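Documentation > Cruickshank > Getting started > Joining a build to the shared cache

4. Joining a build to the shared cache
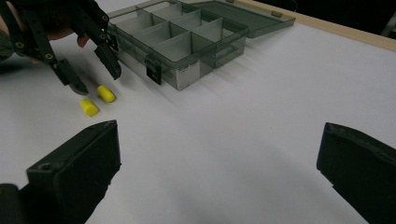 This section covers connecting an existing Cruickshank workspace to a Madelgate cache server, so that compiled packages can be reused between machines. It assumes you have finished section 3 and that a plain local build completes without errors. If it doesn't, fix that first. Cache problems and compiler problems look very similar in the log.

You will need:

- Cruickshank 2 or later
- the address of your Madelgate server
- a read token, or a write token if the machine is going to upload packages
- 10 GB of free disk space for the local copy

4.1 Check the toolchain

1. Open a terminal in the top folder of the workspace, the one that holds cruick.conf.

2. Run:

cruick doctor

3. Look at the line that starts "toolchain". It should show one compiler version only. If two are listed, remove the older one with cruick toolchain drop and run the command again.

Note: Packages are stored under the exact compiler version, including any patch number. Two machines on different patch releases will both connect happily and share nothing.

4.2 Add the server

1. Open cruick.conf in a text editor.

2. Add these lines at the end of the file:

[cache]
server = madelgate.starcombe.internal
port = 3000
mode = read

3. Replace the server name with your own. Leave the port alone unless whoever runs the server has told you it was changed.

4. Save the file and run:

cruick cache login

5. Paste the token when asked. Nothing appears on screen as you paste. Press Enter once.

Caution: Do not put the token in cruick.conf. That file is normally committed with the rest of the source, and anybody who can read the repository will be able to read the token as well. The login command keeps it in your user settings folder.

4.3 Run a first build

1. Clear the local build folder:

cruick clean

2. Start the build:

cruick build --cache-report

3. Wait for it to finish. The first run is often slower than a local build while the package index is downloaded.

4. Read the report at the end. "Fetched" is the number of packages taken from the server, and "built" is the number compiled on your machine.

Packages with a build script are always compiled locally in read mode. On the Kivham sample workspace this leaves 19 packages under "built" — that figure is normal and does not mean the cache is failing.

4.4 Allow uploads (build machines only)

1. Log in again with a write token.

2. Change mode = read to mode = write.

3. Set the workspace path to the same value on every build machine. Debug symbols contain the full path, and a mismatch makes the packages useless to everyone else.

4. Run cruick cache verify. It uploads a small test package, fetches it back and compares the two.

Caution: Never use write mode on a personal laptop with uncommitted changes to vendored packages. Madelgate accepts what it is given. A bad package has to be removed by hand with cruick cache purge, followed by the package name, and every machine that fetched it must be cleaned.

4.5 If something goes wrong

"Connection refused" — the port is blocked or the server is down. Try the server address from another machine on the same network.

"Token not accepted" — tokens are tied to one workspace name. Check that the name in cruick.conf matches the one the token was issued for, including capitals.

"Fetched: 0" with no error — go back to 4.1 and compare the compiler versions.

Builds stop part way with a disk error — lower the local limit with cruick cache limit, or move the local copy to another drive as described in section 6.

To leave the cache, delete the [cache] block from cruick.conf and run cruick cache logout. Packages already fetched stay on disk until the next cruick clean.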